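How many simulated demos before a two-armed robot learns to open a drawer?

Posted by teapot_and_torque in Robot Learning

Hello all! I've just started recording demos in simulation and I'm completely hooked. My robot has two arms and the task is the top drawer of a chest in a made-up bedroom. I've got 60 runs saved, all driven by hand, with a view from over the body and a close one for the gripper.
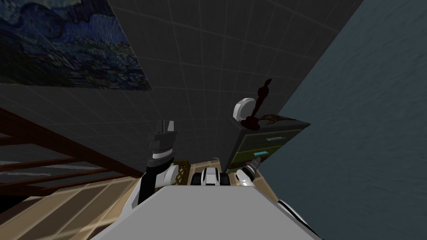

The trained policy gets near the handle and then dithers. Do I need hundreds more, or am I recording the wrong sort of thing? I keep the room the same every time and only change where the robot starts.

Krishnamoorthy Acharya
Lovely project! 60 is a decent start, so look at what's in them before you record more. Mine dithered too, and the cause was me – I used to pause before every grasp while I lined things up, and the policy learned the pause. Trim those bits out, then record 28 new runs where you start close to the handle and slightly off to one side. 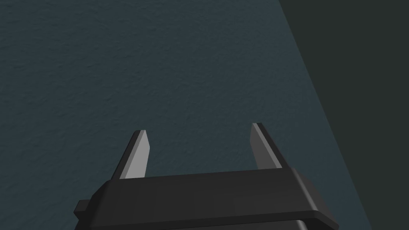
Check as well that both views are saved at the same rate. In Gostora mine drifted by 2 steps and I didn't spot it for ages. And do start changing the room! Swap wall colours, move the lamp, dim the lights. It's great fun and it costs you nothing in simulation.

nerkon_fan
just get more data. we had 887 for our drawer task and it worked fine

teapot_and_torque
Thank you both! There are definitely pauses in mine, great long ones. Trimming them this evening – will post the new numbers when it's trained.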